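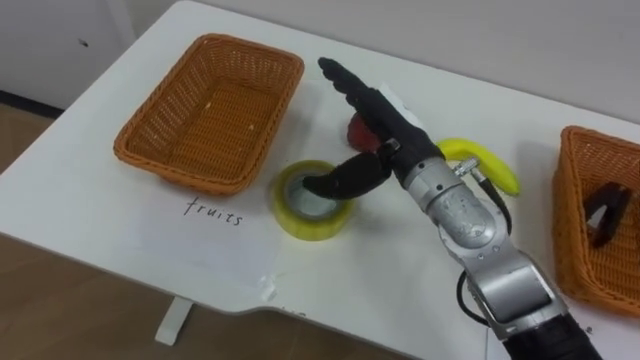
Clearing a work table with two baskets

A table that gets used for everything collects a mix of things by the end of the day. Fruit ends up next to the tape, and paper gets left wherever somebody was writing. This method uses two wicker baskets and takes 6 minutes once you have done it a few times. Each basket has one purpose and stays in the same place.

What you need

- Two rectangular baskets with open tops. Sloped sides make it easier to reach in.
- A dry cloth and a damp cloth.
- A folder or tray for paper.
- A sheet of scrap paper for a liner, if you want one.

The basket on the left is for food. The basket on the right is for supplies such as tape, clips and pens.

Step 1: Empty the food basket

Start with nothing in the food basket. Turn it over above a trash can and tap the bottom. Crumbs and bits of dried leaf catch in the weave, and a stiff dry brush gets out what tapping doesn't. Do not soak wicker. If it is sticky, wipe it with a damp cloth and leave it upside down until it dries.

The supply basket can stay as it is. Sort through it once a month.

Step 2: Pull things to the middle

Move the small loose items into one group in the middle of the table. Don't sort them yet. Leave enough space on both sides to reach the baskets without knocking anything over.

Step 3: Put the fruit away

Check each piece before it goes in. Anything split or leaking goes to the kitchen or the compost.

Put apples in first and lay bananas on top, curved side up, so they don't get flattened. Apples make bananas ripen faster. If you want the bananas to last until Thursday, keep them in another room. In August, don't leave either one on a table that gets afternoon sun.

Step 4: Put the tape and supplies away

Before you put a roll of tape away, fold the loose end under by the width of a fingernail. Clear tape is hard to start again if you skip this. Lay the roll flat in the supply basket. Tape stored on its edge picks up lint on both sides.

Clips and other small pieces go in the same basket, against one wall, so they don't end up inside the roll. If you have more than a handful, use a small jar.

Step 5: Deal with the paper

Paper goes last. Turn each sheet over and check both sides. Blank sheets go back in the tray, even with a few creases. Sheets with writing go in the folder. A creased sheet will flatten overnight under a heavy book.

Step 6: Wipe the table

Use the damp cloth first, then the dry one. On a white tabletop, tape residue shows up as gray patches after a week or so. Rub it with a little cooking oil, wait 3 minutes, and wash it off with dish soap. Test the oil on the underside of the table first if the top is painted.

Set the baskets back in their usual places, food on the left and supplies on the right.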